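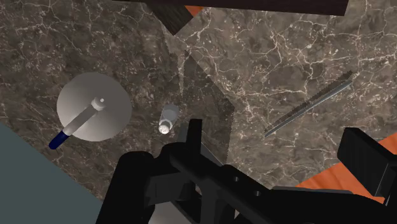 Section 2: Setting Up Your Mill and Grinding Your First Flour

Welcome to the fun part! By the end of this section you'll have a bowl of flour you ground yourself, and if you've never smelled wheat straight off the stones, you're in for a treat. Read through to the end once before you plug anything in. The whole setup takes less than an hour, and most of that is waiting for the stones to cool after the break-in run.

These instructions cover the Davar home mill with the standard hopper. If you have the older model with the side clamp, the steps are the same except for 2.3, where your dial turns the opposite way.

2.1 Choosing a spot

1. Pick a level, solid surface that doesn't wobble. Stone, tile and butcher block all work well. Folding tables don't, and the mill will walk across one while it runs.

2. Leave a hand's width of open space behind the motor housing so the vents can breathe.

3. Check that the cord reaches a grounded wall outlet without stretching. Do not use an extension cord.

4. Look up! The hopper lid lifts straight off, and you'll want room to pour grain in from a bag or a pitcher without bumping a cabinet.

5. Wipe the surface dry and press the mill down gently so the rubber feet grip.

Note: On polished stone the feet can leave a faint ring during the first few weeks. A damp cloth with a drop of dish soap takes it off. If you'd like to avoid it altogether, put a thin cork mat under the mill.

CAUTION: Keep the mill away from the sink and from steam. A kettle under the same cabinet is enough to make the grain in the hopper go soft, and soft grain clogs stones.

2.2 Putting it together

1. Take the upper stone out of its paper sleeve. Hold it by the rim. The grinding face is the one with the grooves.

2. Brush both stones with the stiff brush from the accessory bag. A little gray dust is normal.

3. Set the upper stone into the carrier with the grooves facing down, and turn it until the notch drops over the pin. You'll feel it settle. If it rocks, lift it out and try again.

4. Lower the grinding chamber onto the base and turn it clockwise until the two arrows meet.

5. Push the hopper straight down onto the chamber. It should click.

6. Slide the flour spout into its slot and place a bowl underneath. Use a deeper bowl than you think you need, especially for your first few batches – fresh flour is fluffy and piles up fast.

CAUTION: Never put your fingers, a spoon or a brush handle into the hopper while the mill is plugged in. If grain bridges across the opening, switch off, unplug, and then stir.

2.3 Setting the zero point

This step matters more than any other in the section, so give it a quiet few minutes. The zero point is where the stones just barely touch, and every grind setting is measured from it.

1. Make sure the hopper is empty.

2. Turn the dial counterclockwise as far as it will go. This is the widest gap.

3. Plug in the mill and switch it on. You'll hear the motor hum and nothing else.

4. Turn the dial clockwise slowly, one click at a time. There are 61 clicks from end to end, so don't be surprised if it takes a while.

5. Stop the moment you hear a light, quick ticking. The stones have met.

6. Back the dial off by one click. The ticking should stop.

7. Switch off and unplug. Loosen the small screw on the collar, slide the pointer to 0, and tighten the screw again.

Write down where the dial sits. Your zero will drift a little as the stones wear in, and it's nice to be able to look back. We set ours again every March along with the spring cleaning, but any time of year is fine.

CAUTION: Do not let the stones run against each other with no grain between them for more than a few seconds. They won't shatter, but they will glaze, and glazed stones heat the flour.

2.4 The break-in run

New stones carry a bit of grit from the factory. Plain white rice cleans it out beautifully. Buy the cheapest long-grain you can find.

1. Set the dial to the middle of the range.

2. Switch the mill on first, then pour in the rice. Always start the motor before the grain goes in.

3. Run one full hopper, which is 600 grams.

4. Throw this rice flour away. Don't feed it to the chickens either.

5. Let the mill rest for fifteen minutes with the lid off.

6. Turn the dial down to a fine setting and run a second hopper of rice. Throw that away too.

7. Unplug, open the chamber, and brush out both stones.

The flour from the second run should look clean and white. If you still see gray specks, do a third run. A few mills need it.

Note on noise: The mill measures 82 decibels at arm's length during a fine grind. That's loud, so please wear ear protection if you plan to grind several batches back to back, and maybe pick a time when the baby isn't napping. A folded towel under the mill is not a good way to quiet it, as the towel blocks the airflow from below.

2.5 Your first real flour

Now for the good stuff. We suggest hard white wheat for a first batch. It mills easily, the flavor is mild, and it makes a lovely sandwich loaf or a stack of pancakes.

1. Pour the grain onto a light-colored plate or tray, a handful at a time, and look it over. Take out any small stones, bits of stem, or shriveled kernels.

2. Bite a kernel. It should crack cleanly between your teeth. If it feels chewy, it's too damp to mill. Spread it on a sheet pan and leave it overnight in a dry room.

3. Set the dial for the flour you want:

Clicks 2 to 6: fine flour for bread, cakes and pancakes
Clicks 7 to 15: medium flour for rustic loaves and crackers
Clicks 16 to 30: coarse meal, good for polenta and cornbread
Clicks 31 and up: cracked grain for hot cereal

4. Switch on, then pour in the grain and put the lid on.

5. After the first spoonful or two comes out, rub some between your finger and thumb. If it feels sandy and you wanted it smooth, turn the dial one click finer while the mill is running.

6. When the sound changes to a higher hum, the hopper is empty. Let it run for ten more seconds to clear the chamber, then switch off.

7. Tap the spout to knock down the last of the flour.

CAUTION: Only turn the dial finer while the motor is running. Going finer with the mill stopped traps grain between the stones, and the motor may not be able to start. Going coarser is fine at any time.

The flour will feel warm in the bowl. Let it cool uncovered before you put it in a jar, or moisture will collect under the lid. And do go ahead and stick your nose in there – it's wonderful, nutty and a little sweet, and the bag from the store never smells quite like that!

2.6 What you can and can't mill

Go right ahead with: wheat, spelt, rye, kamut, barley (hulled), oats (hulled), rice, millet, buckwheat, dried field corn, dried chickpeas and lentils.

Please don't mill: coffee, flax, sesame, sunflower seeds, nuts, popcorn that has been oiled, or anything that smears when you press it with a spoon. The oil soaks into the stones and it is very hard to get out.

Chickpeas are big enough to jam at a fine setting. Crack them first at click 40, then run the cracked pieces through again as fine as you like. Indira Bangera in our test kitchen makes a flatbread this way, and the recipe is in Section 6. Make it!

2.7 If something isn't right

The mill hums but nothing comes out.
Switch off and unplug. Open the chamber and check for grain packed in the spout. Brush it clear, set the dial a few clicks coarser, and start again.

The mill stops in the middle of a batch.
The heat switch has tripped. Unplug the mill and let it sit for half an hour. Run the rest of the batch at a coarser setting.

The flour is coarse even at click 2.
Your zero point has moved. Repeat 2.3.

Flour puffs out around the chamber.
The arrows aren't lined up, or there is flour on the rim. Wipe the rim with a dry cloth and turn the chamber until the arrows meet.

There's a burnt smell.
A faint warm smell on the first day is fine. If it's strong, or you see smoke, unplug the mill and don't use it again until you've spoken with us.

CAUTION: Never rinse the stones. Brush them dry. If they're sticky, run a cup of white rice through on a medium setting.

Continue to Section 3 for daily cleaning and for storing flour in the refrigerator or freezer.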